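Über uns

Uken beobachtet Parlamente. Genauer gesagt: Wir lesen Sitzungsprotokolle, vergleichen sie mit dem, was in Pressemitteilungen steht, und schreiben auf, wo beides auseinandergeht. Das klingt nach wenig. Viel mehr versprechen wir auch nicht, und wer uns mehr zutraut, hat vermutlich einen der freundlicheren Artikel über uns gelesen.

Wie es dazu kam

Gegründet haben den Verein Hường Mai und Thiện Đồng, beide damals in der Lokalredaktion derselben Zeitung. Anlass war eine Ausschusssitzung zur Neufassung einer Geschäftsordnung. Laut Mitteilung der Mehrheitsfraktion war sie »in konstruktiver Atmosphäre« verlaufen. Im Protokoll standen vier Unterbrechungen, ein Ordnungsruf und der Auszug einer kompletten Fraktion. Die Zeitung druckte die Mitteilung. Das Protokoll erschien Wochen später und interessierte keinen mehr.

Wir glauben nicht, dass dahinter eine große Absicht steckte. Es war wohl Zeitmangel. Für die Leserinnen und Leser war der Unterschied allerdings gering.

Was wir tun

Unser Archiv Clenurska umfasst derzeit 2597 Protokolle aus Landtagen, Kreistagen und Stadträten. Jedes ist im Volltext durchsuchbar, mit Angabe der Quelle und des Tages, an dem wir es abgerufen haben. Letzteres ist uns wichtig, denn Protokolle werden nachträglich geändert, manchmal aus guten Gründen und manchmal ohne erkennbare. Wo uns zwei Fassungen vorliegen, stellen wir beide ein.

Daneben erscheint der Rundbrief Breleo. Er kommt, wenn es etwas zu berichten gibt. Einen festen Rhythmus hatten wir anfangs, er hat uns aber dazu verleitet, dünne Geschichten aufzublasen, und davon gibt es im politischen Betrieb schon genug.

Was wir nicht tun: Wir vergeben keine Noten an Abgeordnete. Anfragen dazu bekommen wir regelmäßig, meistens vor Wahlen. Eine Rangliste nach Redebeiträgen oder Anwesenheit wäre schnell gerechnet und würde gern zitiert, nur sagt sie fast nichts darüber, ob jemand seine Arbeit macht. Wer sieben kleine Anfragen zum selben Kreisverkehr stellt, stünde ziemlich weit oben. 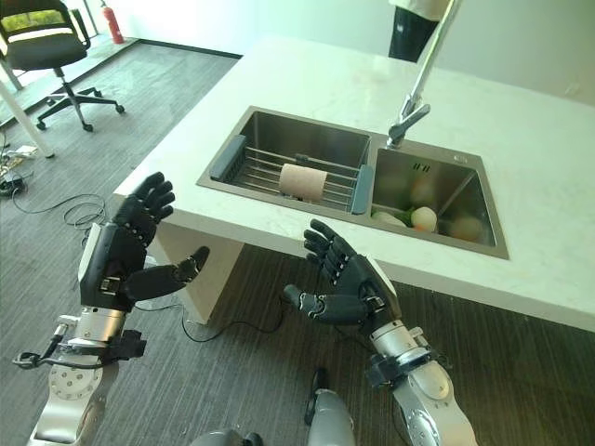
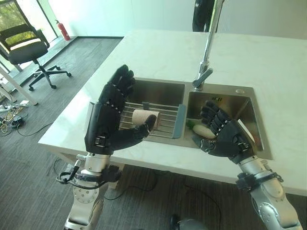
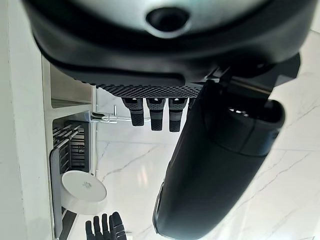 Wer mitarbeitet

Hường Mai leitet die Redaktion, Thiện Đồng betreut das Archiv. Dazu kommen drei feste Kräfte in Teilzeit und einige Freie, die in ihren Regionen Sitzungen besuchen. Wer für uns schreibt, darf kein Mandat haben und auch nicht für eines kandidieren. Parteimitgliedschaften sind erlaubt, müssen aber auf der Autorenseite stehen. Ob diese Regel ausreicht, ist intern umstritten – Mai hätte sie gern strenger, Đồng hält Gesinnungsprüfungen für das größere Übel.

Geld

Der größte Teil unserer Mittel stammt aus Einzelspenden und aus den Abonnements des Rundbriefs. Von Parteien, Fraktionen und parteinahen Stiftungen nehmen wir nichts an. Das Datenbüro Nghiêm stellt uns Serverplatz zu einem ermäßigten Preis zur Verfügung. Das ist ein geldwerter Vorteil, deshalb steht es hier. Über öffentliche Aufträge, an denen das Büro beteiligt ist, berichten wir nicht, auch wenn uns das schon eine brauchbare Geschichte gekostet hat.

Den Jahresbericht veröffentlichen wir jeweils im Mai. Er enthält alle Einnahmen nach Herkunft und die Gehälter der Redaktion.

Fehler

Wir machen welche. Im vorletzten Rundbrief haben wir einem Abgeordneten einen Zwischenruf zugeschrieben, der von seinem Sitznachbarn kam. Die Korrektur steht am Anfang des Artikels und bleibt dort. Stillschweigend ändern wir Texte nur bei Tippfehlern.

Ob unsere Arbeit etwas bewirkt, können wir schlecht beurteilen. Zwei Stadträte veröffentlichen ihre Protokolle inzwischen schneller als früher, und beide Verwaltungen sagen, das habe mit uns nichts zu tun. Das kann stimmen.

Kontakt

Hinweise auf fehlende oder geänderte Protokolle bitte über das Formular, möglichst mit Sitzungsdatum und Tagesordnungspunkt. Vertrauliche Unterlagen nehmen wir auch per Post entgegen. Presseanfragen beantwortet Hường Mai, Fragen zum Archiv gehen an Thiện Đồng.

Stand dieser Seite: 5. Januar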